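2026-03-24

Takonix sent round another update on the cleaning pilot, and the number they keep repeating is 2,884. That is how many items have been "successfully cleared" in demonstrations so far. I would like to know what counts as an item. A soda can is one thing. A crumpled plastic bag is another, and anyone who has cleaned for a living knows which of them wastes your time.

I've worked at Skostholm long enough to remember the floor scrubbers. Those were going to free us up too. What we got was fewer hours and a scrubber to empty.
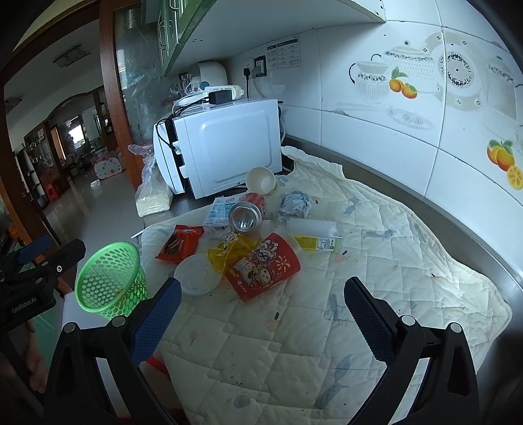
This time the pitch is that people show the machine how to tidy a kitchen, over and over, and it learns from them. Fine. But 25 of us clean here, and the skill being copied is ours. Paper cups, bottles, wrappers, a used tissue – you decide in half a second what goes and what might still be wanted. I have yet to hear what that half second is worth to Suler, who hold our contract.

The trial on our floors is set for May. We're told no jobs will go, only that "tasks will shift." I asked where they would shift to and got a slide with arrows on it.

I'm not against the thing. My back is 49 years old and would happily hand over the bending. I just want the hours in writing before the robot gets its own closet.

– Steinarsdóttir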